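Offset accounts and the daily balance

I moved our mortgage to an offset arrangement in January and have now had enough statements to check the arithmetic. A few people asked for the working, so I am putting it in one place.

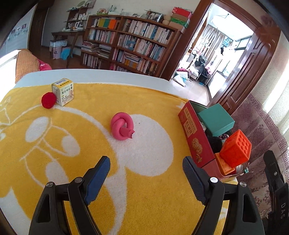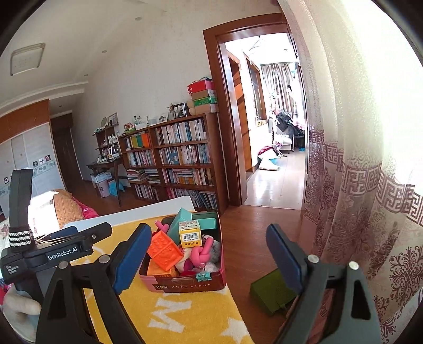 The principle is simple. The lender holds your savings in a linked account and charges interest on the loan less the savings. You earn nothing on the savings. If the mortgage rate is higher than the savings rate you could get elsewhere after tax, you gain by the difference. If it is lower, you lose, and you would do better with an ordinary loan and a separate account.

The part that took me longest was when the balance is measured. Our lender, Clernirel, calculates interest daily and adds it monthly. The brochure says this on the second page. It does not say what time of day the balance is taken, and I had to ask twice. The answer from Irja Kiiskinen in their servicing team was that it is the cleared balance at close of business, and that money arriving in the evening counts from the next working day. Salary paid on the last working day of the month therefore has a full weekend of effect in some months and almost none in others. The sums are small, but they explain why my spreadsheet was out by a few pence every month until I changed the date column.

The second point is what happens to the saving. There are usually two options. The monthly payment can stay as it was, in which case the interest you avoid goes towards the capital and the term gets shorter. Or the payment can be recalculated and reduced, and the term stays put. Clernirel uses the first unless you write in. Siham Srour, our broker in Oltgate, had assumed the second and put a lower payment in her illustration. I would ask for this in writing before completion.

Third, the fee. Our product fee was 300 pounds more than the nearest plain fixed rate, and the rate itself was slightly higher as well. Both have to be recovered before there is any gain. On our balance I make it 30 months if the savings stay at their present level, and never if we spend half of them on the roof. The roof is likely. I have modelled it both ways and the offset still comes out ahead over the full term, though by less than the illustration suggested.

Fourth, the valuation. The application needed one even though we were staying in the same house, and the figure came back low enough to move us up a band, just over 80 per cent loan to value. We appealed with three sale prices from the same road. It took up to 6 weeks by the lender's own guidance, and the old rate ran on in the meantime. Hạnh Tôn had the same trouble with Kettunen last year and gave up. Our appeal was accepted, but I did not include those weeks of higher interest in my first calculation and should have done.

One more thing on joint accounts. Only accounts in the names of the borrowers can be linked. My wife's old savings account with Cludia could not be, so we closed it and moved the money across. Check the notice period before you do this. Hers was longer than we remembered and there was a penalty for early closure, which I have added to the costs column.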